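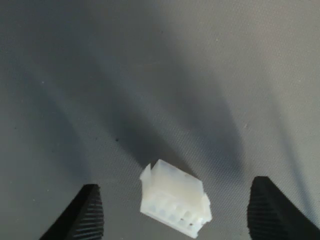 4.2 Ribbed pads versus smooth pads on small connector housings

Figure 3. Wrist camera view of a white connector housing between the open fingers, ribbed pads fitted.

I went into this comparison pretty sure the smooth pads would win. They had done so well on the flat parts in Section 4.1 (not one drop on the metal brackets!) that I had half a mind to skip the ribbed set entirely. Annag Dunbar talked me out of it, and I'm glad she did, because the connector housings turned out to be the part where pad choice mattered most.

We ran both pad sets on the same arm, with the same Molard controller and the same Zolell gripper body. Only the pads changed between blocks. Each set got 169 grasp attempts on the housings, and I kept the closing speed, the approach height and the lift speed fixed for all of them. The closing force was set to 6 N, which we picked in the pilot runs as the lowest value that held a housing through the full lift with either pad. The wrist camera stayed where it was for the whole study, looking down past the fingertips, so every pick gave us a view like the one in Figure 3 before the fingers closed.

A housing like this is an annoying thing to hold. One long side is a row of small openings with thin walls between them, there's a raised flange or latch tab at one corner, and a little ear sticks out at the end. If both fingers land on smooth faces, fine, almost any pad will do. Get one finger on the openings and the contact area drops to a handful of thin plastic edges, and that's where the two pad sets went their separate ways. The smooth pads tended to let the part rotate as it left the table. The ribbed pads mostly held it at whatever angle they found it, even a bad one. For bin drops I'd take either behavior, but for insertion I would much prefer a part that's crooked and stays crooked, since we can measure the angle after the lift and correct for it in the wrist.

The ribs do have a downside. Every so often a rib would catch on the ear while the fingers were closing and shove the whole housing sideways before the second finger arrived. We logged these as "pushes" and kept them apart from slips in the counts, although Annag and I went back and forth on that for a while (she wanted them in one bin, and her argument is in the appendix).

Lighting gave us more grief than I expected. The housings are milky and let some light through, so their edges glow a bit in the camera view and don't read as clean lines. The long shadows on the gray surface are a lot darker than you'd like when your segmenter is hunting for dark-to-light changes, even though they look soft to a person. The Acuña segmenter did okay with its default settings on the brackets and badly on these. Raising its edge threshold to 70 fixed most of the false outlines, and we used that value for both pad sets. I haven't tried the Bodari segmenter on this part yet.

One more note on wear. I checked the ribbed pads under a loupe after 549 closures, counting the pilot runs, and the grooves still looked sharp to me. The smooth pads had picked up a dull patch near the tip by then. I didn't swap them out partway through, so any effect of that patch is baked into the later smooth-pad trials.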